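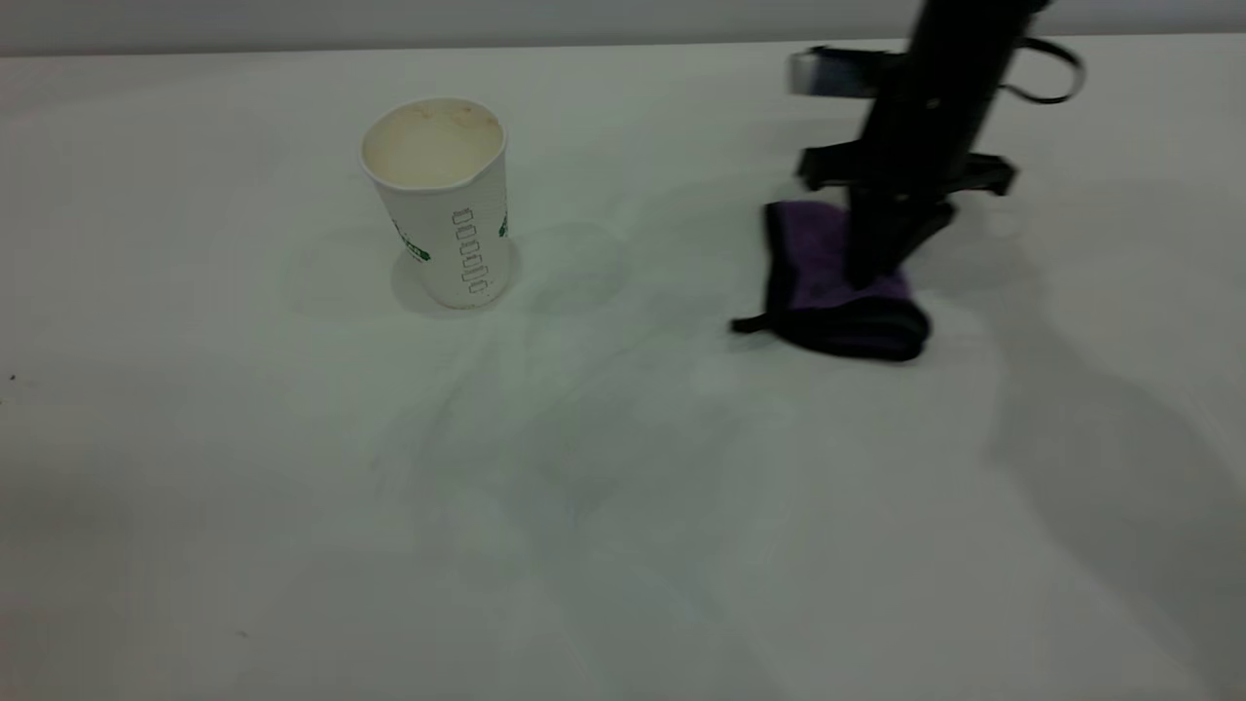
Watkins

Label printer drops off the network during long jobs
Status: Solved
Product: Clirker desktop label printer, wired connection
Site: Grerndale, packing room

Problem
The printer stops partway through any long batch. The queue on the PC says "Sending" and then "Offline". The printer itself still shows a green light and will print its own test page from the menu. Short jobs are fine. The April stock run was 1370 labels and it stopped at label 1120, then at a much lower number on the second try.

Setup
Printer on firmware 4, connected by cable to the wall port. Jobs are sent from Gudivance, which builds the batch and passes it to the Windows print queue. Resolution set to 600 dpi. Address given out by the router.

What I tried first
Restarted printer, PC and router. No change.
Swapped the network cable for a new one. No change.
Moved the printer to the other wall port. It ran a little longer, then stopped the same way.
Removed and reinstalled the driver. No change, and it lost the saved label sizes, so write those down before you do this.

Update 1, 9:40 am
Left a ping running to the printer while a batch printed. Replies were normal until the stop, then nothing for a short time, then normal again. The print queue did not recover by itself. I had to delete the job and send it again from the last good label.

Update 2, 11:15 am
Support asked for the printer's network page. It showed a different address from the one in the print queue. The queue had picked up the new address through auto-discovery, but only after a restart of the PC. So the address was changing in the middle of a job.

Checked the router. Lease time was set very short, left over from when that part of the network was used for visitors. The printer was asking for a renewal while busy and sometimes got a new address back.

Update 3, 2:30 pm
Changes made:
Reserved a fixed address for the printer in the router.
Deleted the old port in the print queue and added a standard TCP/IP port with the reserved address.
Turned off "SNMP status enabled" on that port. This was marking the printer offline when it was only slow to answer.
Turned off auto-discovery in Gudivance – it's under Devices, then Advanced.

Sent the full April batch again at 600 dpi. All 1370 labels printed with no stop.

Still open
Gudivance shows the batch as "Partial" in the history even though it finished. I think it is still counting the deleted jobs. Support has this as a separate ticket and I'm leaving it there.

If you have the same fault, compare the address on the printer's network page with the one in the queue before you touch the driver. Do it twice, once before a long job and once right after it stops.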